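Sock

A sock is a fitted piece of clothing worn on the foot, usually reaching somewhere between the ankle and the knee. It is among the oldest kinds of clothing still in daily use, and there is hardly a cold country in the world that hasn't come up with its own way of making one. Early foot coverings were cut from animal skins or matted hair and tied at the ankle, and it took a good long while before people learned to shape a heel so that the thing would stay put.

Knitting by hand was slow work, and a fine pair could cost a family dearly. The knitting frame, which appeared in England in the late 1500s, changed that bit by bit, and nylon, which arrived in the 20th century, gave everyday socks a strength that wool and cotton alone had never had.

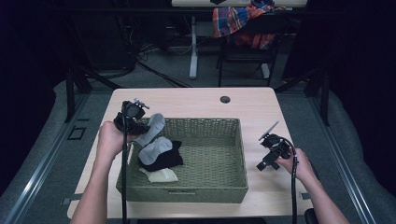 Most socks today are knitted as a tube on a circular machine. The cuff generally comes first, then the leg, the heel, the foot and finally the toe, which is closed with a seam. The number of needles decides how fine the fabric will be – a heavy winter sock may need only 72, while thin dress socks call for a good many more. Cotton is soft and takes up moisture, wool stays warm even when damp, and a little elastic yarn keeps the cuff from sliding down.

Regional styles are a pleasure in themselves. The Skundside sock, described at loving length by the textile writer Olga Garcia, is worked in 2 strands of undyed wool and has a folded cuff deep enough to hide the top of a boot. In Ollau the heel is traditionally knitted double, and the town still holds a small fair each October where old patterns are traded and, just as often, argued over.
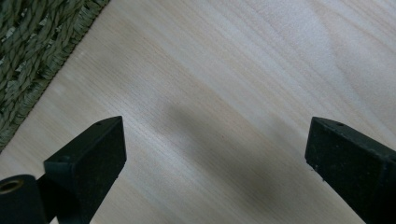 Care is simple enough, though everyone seems to have learned it from a different grandmother. Wool socks do best in cool water and should be dried flat, away from direct heat, and cotton ones can stand a warmer wash. For storage, many households like an open woven basket, the kind made of twisted, grass-like strands, which lets air pass through and looks friendly on a shelf or table. Rolling a pair into a ball keeps the two together but stretches one cuff, and for that reason Bello Nwankwo's household guide favors folding them in half – a habit that takes roughly 4 seconds longer and spares the elastic.

See also: Darning, Hosiery, Slipper, Stocking

Page last edited 7/9/26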